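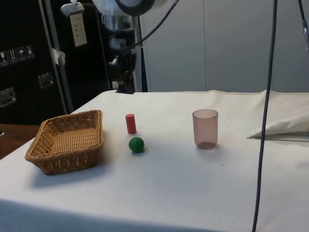

Moving the mason bee tubes into the shed

December is when I bring the mason bees in. I have kept them for 3 years now, on the south wall of the garage, and the first winter I left them out there the whole time. The woodpeckers found them after the leaves came down. By spring I had plenty of holes and very few bees, so now the tubes come off the wall once the nights are steadily cold.

The house itself is a plain open-front box. I bought it from Geerts, the garden store out on the Mallberg road, and replaced the bamboo that came with it the same year. Bamboo is hard to open and the nodes are in the wrong places, so half of the pieces were too short for the bees to use. Paper tubes cost more over time, but you can unroll them. I use the ones that are 8 millimeters across inside and have had no reason to try another size.

This year 100 tubes went up and most of them have mud plugs at the front. A few were plugged with chewed leaf, and those belong to leafcutters. I keep them separate because they come out later in the summer and should not be handled on the same schedule.

Opening the tubes

I work in the garage with the door up so the cocoons don't warm. Each tube gets slit down the side with a thumbnail and unrolled. Healthy cocoons are dark brown and firm. The ones that feel like an empty shell when you press them go in the trash, and so does anything with a tiny round hole in it, which means a parasitic wasp got there first.

Pollen mites are the main problem. They look like orange crumbs packed in where a bee should be. I had them badly last year in the lower rows and much less this year. The only thing I changed was throwing out every used tube instead of putting the clean-looking ones back.

After that the cocoons go in a bowl of cool water. The good ones float and the mud and most of the mites come off if you stir gently with your fingers. I change the water until it stays clear, then spread the cocoons on a dish towel to dry for an hour. Lieven Aerts, who got me started with all this, rolls his in dry sand and never wets them. His numbers are fine too.

Storage

They used to go in the kitchen refrigerator, but a modern one dries them out. Now I use the old one in the shed. The cocoons sit in a plastic tub with a few holes in the lid and a damp paper towel folded on one side, not touching them. I check it every 2 weeks and wet the towel again if it needs it. If there is mold, I rinse them and dry them again.

I'm leaving the house itself empty until the pear tree shows color. Evander Baxter down the street has asked for some cocoons for his cherries, so he'll get one tub and I'll keep the other. He has already hung a box under his eaves, facing east, with a piece of chicken wire across the front against the birds. I should do the same with mine before March. There's a roll of it behind the mower.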